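**Cadets, cake and a very long march: our day at Bradenell**

What a turnout! Fourteen of our members made the trip to the Bradenell drill hall in February to see how the cadet detachment spends its training weekends, and I don't think any of us stopped talking the whole way home. It has taken me until now, 23 November 2020, to write it up properly, for which I apologise – the notes were in a coat pocket all summer.

We were met at the gate by Domenica Haslinger, who has looked after the detachment's link with our guild for longer than she will admit, and were straight away handed tea and a ration pack biscuit. The biscuit is an experience. Two of our party finished theirs.

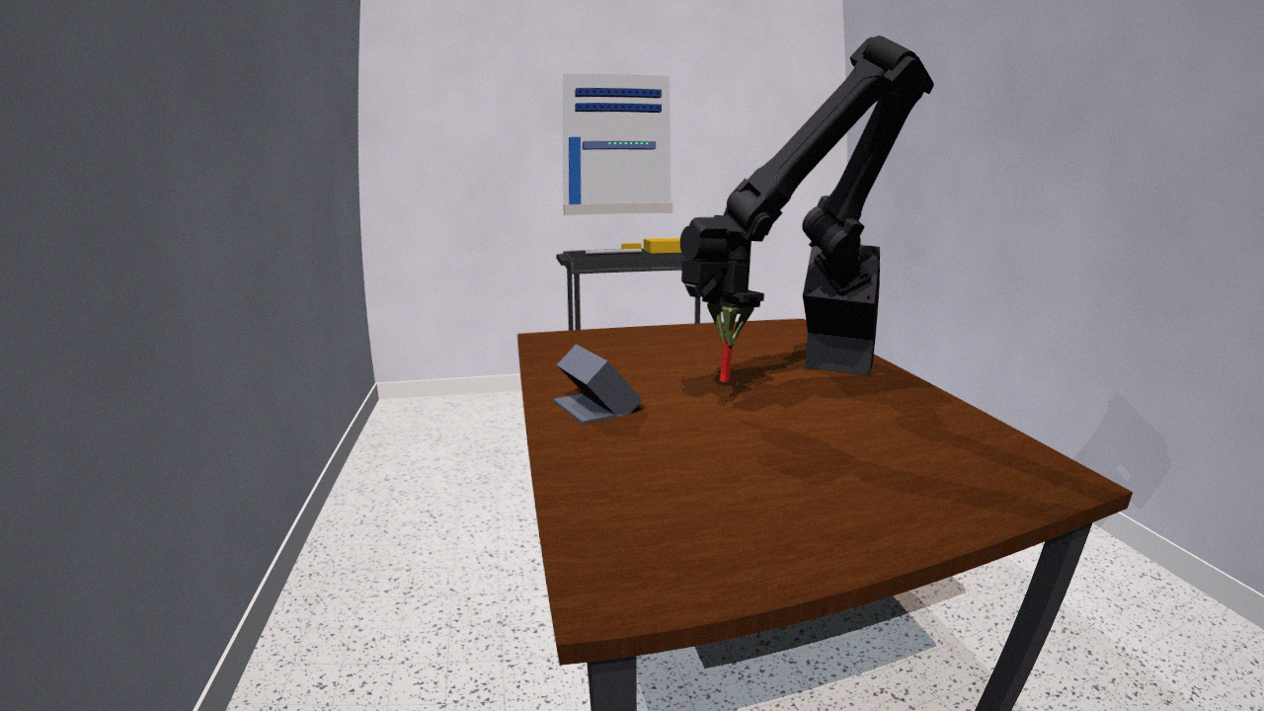 After tea we split into two groups. Mine went out with Auer Troop for map reading, and the cadets (most of them fourteen or fifteen) were wonderfully patient with us. I had not taken a bearing since school and managed to send my group towards a duck pond. The other group had first aid indoors, and came back covered in bandages and very pleased with themselves.

The march followed at eleven. The full route goes over Cukcombe Hill and back by the lane, but the cadets kindly took us round the lower path, and even so there were some red faces at the stile. The view from the top field is glorious on a clear morning!

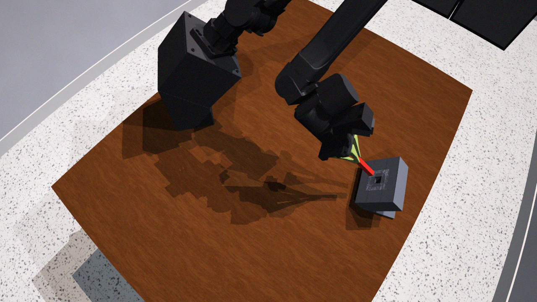 Lunch was stew, and plenty of it, cooked by the senior cadets. Afterwards came the part I had been looking forward to most, the presentation of the Maser Cup for the best all-round cadet. Our guild has given the cup for 33 years now and it was a real treat to see it handed over in person, with parents cheering from the back of the hall. We also passed on a cheque for £2877 from last year's supper and raffle, of which £1000 will go straight towards new boots and waterproofs.

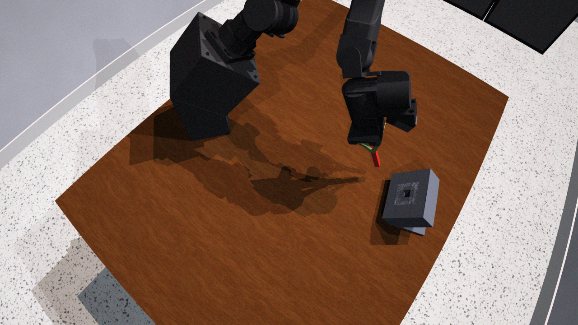 Please do think about joining us next time. No marching is compulsory, stout shoes are a good idea, and partners are very welcome. We can't fix a date yet, but Domenica has promised to write as soon as the hall is taking visitors again, and names can go on the list with the clerk in the meantime.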